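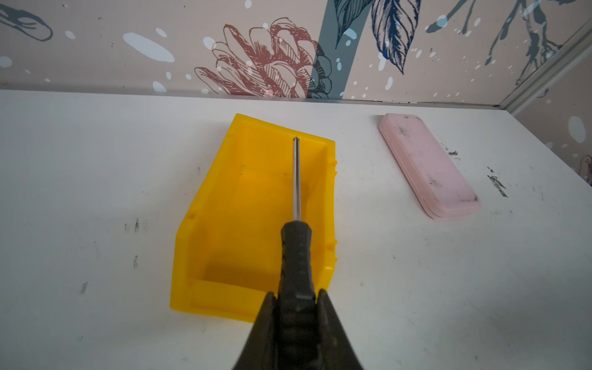 Wrist camera view, screwdriver over the yellow bin, Flemness fingers.

Plevaser wrist camera and finger comparison

Episodes recorded while we compared two sets of gripper fingers on the same arm. The task is always the same: pick up a hand tool and put it in a small open-front parts bin. The arm, controller and camera mount were not changed between the two sets.

Contents

1,143 episodes in total. 611 use the Flemness fingers (black, tapered) and the rest use the Macedo fingers (wider, flat pads). Each episode folder has the wrist video, joint positions, gripper opening, motor current and a short text file with the task wording. 112 episodes are marked as failed. They are kept in the set. To leave them out, filter on the success field in episodes.csv.

Setup

White tabletop, bin near the middle, sometimes another item beside it. The table has scuffs and specks and we did not clean them up or mask them. The wall behind has a flower print, so background subtraction tuned on plain walls will need new settings.

The wrist camera looks out past the fingers. Both fingertips stay in view for most of each episode. They are close to the lens and come out a bit soft. Focus is fixed and exposure is locked at the start of a session.

Known problems

Long tools can turn in the grip when held by the handle. This was more common with the Macedo fingers, mainly on ribbed rubber handles. We do not have a force reading good enough to say why.

In 4 episodes the gripper opening was logged upside down (0 is open, 1 is closed). These are listed in fixes.txt and the loader corrects them.

Video and joint logs can drift by about one video frame toward the end of long episodes. Use the timestamps, not the row number.

Loading

Run pesa_load.py with the path to the top folder. Pesa 2 and later will read the files directly. Older versions drop the current column without a warning.

Changes

April: added the motor current logs and renamed the finger field from "tool" to "finger_set". Scripts that read the old name will break.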